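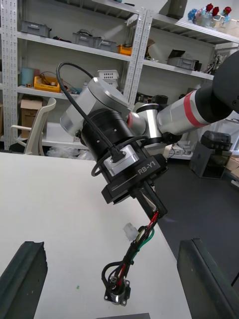
Wrist camera only vs. wrist + head camera for hanging cables: our numbers

marichka_n
Posted in: Manipulation / Learning from demonstration

Hello all. I want to share one result and ask for opinions, because in our group we do not agree about it.

The task is a handover on the RB-Y1. One arm holds a wiring harness with a small motor at the end, and the other arm must take it above the table. We trained the same policy two times on 2497 demonstrations. The first version sees the head camera and both wrist cameras. The second version sees only the wrist cameras. The picture is from the wrist of the receiving arm, before it closes.

I expected the second version to be much worse. In 235 test runs for each version, it was slightly better. The difference is small, but it is there also when we change the start position.

My explanation: the head camera sees the holding arm from behind, and the wires are hidden for most of the approach. The policy learns to trust a view which does not contain the answer.

Marichka Nechyporuk

fleklow
How many seeds? With one seed I would not believe a small difference in either direction.

marichka_n
Three seeds for each version. In two of them wrist only is better, in the third they are equal.

nestpugh
I am from the same group, so I will be the one who disagrees in public. I think the result says more about our head camera than about head cameras in general. It is mounted too high. When we did the pilot in December we had it lower, and the wires were visible nearly all the time. Please do not write "the head view hurts" in the title of anything.
Nest

marichka_n
Nest, the pilot had 20 runs. I agree about the title.

larncombe_lab
Did you try dropping the head image at random during training? We saw a similar effect with hoses, and dropout removed most of it. We needed over 2000 demonstrations before it made any difference, so you should have enough.

Another question. Where on the harness does the second gripper take it? If it goes for the connector, it is almost a rigid object and I am less surprised. If it goes for the wires, I am more interested.

marichka_n
It is allowed to take the wires anywhere between the connector and the motor. Taking the motor itself is counted as a failure. I did not try dropout yet, thank you, I will start it tonight.

bowen
The shelves behind the arm look quite busy. Was the background the same in training and testing? A wrist view can learn the room very well.

nestpugh
Same room, yes. We moved things on the shelves between sessions but not in a planned way. It is a fair criticism and it is valid for both versions.

bowen
For both, but maybe not equally. I would hang a plain sheet there and repeat a part of the test runs without new training.

marichka_n
This we can do quickly. I will write the numbers for the sheet and for the dropout in this thread, with all seeds.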